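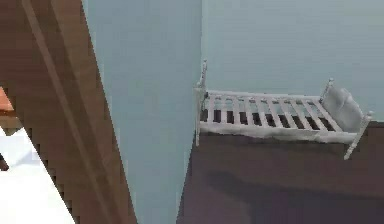
Reddish-brown woodgrain against pale blue.

2/18/21 — prop and effects shop, storm machines for The Lighthouse at Nistor

OK, picking up where I left off on the rain drum. Whoever had the good clamps last, they're back on the wrong rack, but at least they're back.

The old rain drum is done for. The seam let go along the full length of the barrel and there were dried peas in every corner of the shop, including inside my boot. I swept up what I could and weighed out a fresh batch, 500 grams, so we're starting from a number we can write down. The previous batch was "a couple of scoops" according to the label on the lid, and the scoop is long gone.

New barrel is thin ply bent over three discs, with nails driven through in a spiral so the peas have something to trip over on the way round. First go I had the nails much too close together. It sounded like a coffee grinder. I pulled every second one and it opened right up, a lovely steady patter, and if you slow the crank down you get those fat separate drops you hear off an eavestrough after the worst is over. I was so pleased with that I stood there cranking it for far too long (sorry to whoever was on the phone in the office).

Things to remember if anyone has to build another:
- glue AND tack the seam, and leave it overnight in the straps
- nails in before the second end goes on, you can't get the pliers in otherwise
- felt washers on the axle, the squeak carries further than the rain does
- peas for rain, lentils for drizzle, never rice, it jams under the nail heads

Wind machine next. The slatted drum is fine, I only sanded the edges where they'd gone furry. The cloth is the trouble. The canvas that came with it has gone soft and just sort of sighs. I tried a piece of the Delletti backcloth offcut, which has that stiff primer on it, and wow, what a difference. It howls! Too much for the first act, though, where it's supposed to be a breeze under the dialogue, so I've put the free end on a batten with a cord and now you can ease the tension off with your left hand while you crank with your right. Takes some getting used to. I kept speeding up every time I pulled.

The offcut is bolted down at one end only. Please don't "tidy" the loose end.

Thunder sheet. This is the one I've been putting off. We have two sheets of steel in the rack and I hung both from the pipe to compare. The thin one is all splash and no bottom, it sounds like somebody dropping baking trays. The heavier one has the rumble but it takes a second to wake up, so the cue has to go early. I marked the heavy one with green tape. What I'd like is to run them as a pair, a crack from the thin one and the roll coming in underneath it, but that means one person with a hand on each and they swing into each other if you're not careful. Might try hanging them at right angles.

Then the big question, the swinging lamp. The director wants the beam to sweep the house and stop dead on the upstage door, and the script has it happening four times, so it can't be a matter of luck. I spent most of the afternoon on the Trumex turntable, the small one, driven off the Virkar controller. From the home position to the door is a swing of 135 degrees. It gets there fine. It's the stopping! The lamp housing is top-heavy and it rocks after the table has halted, so the beam wobbles up and down the door like a tipsy firefly. Adding a slower ramp at the end helped but then it looks like a machine parking itself, all polite. I want it to arrive with a bit of menace.

Stuff I tried, in order:
Longer ramp. Smooth, boring.
Sandbag on the base. Better, but the table strains on the way out and you can hear it from the third row.
Moved the ballast out of the housing and onto the deck beside it. Best so far by a mile. Most of the rock is gone and there's a tiny settle at the end that I quite like.

I ran it on repeat while I ate my sandwich and it drifted. Not a lot, but by the end the beam was on the hinge side of the door instead of the handle. I think the belt is slipping. There's a new one in the Trumex box, still in its bag, and I'll fit it tomorrow before I touch any of the settings again. If you're reading this and it's already fitted, thank you, and write down what you did.

Colour for the lamp: still arguing with myself. The pale straw gel looks nice on the bench and grey by the time it's crossed the auditorium. The amber is warmer but then it's a streetlight. Could double up the straw. Could also just leave it bare and dirty the lens a bit.

Tonight's leftovers: crank handle for the rain drum needs a proper grip (hockey tape for now), cord on the wind machine wants a cleat, and somebody should order more felt. Load-in isn't until June so there's loads of time, which is what I said about the last one and we were gluing seams in the parking lot.

Also the kettle in the shop trips the breaker if the compressor is running. Pick one.

2 comments | 2 shares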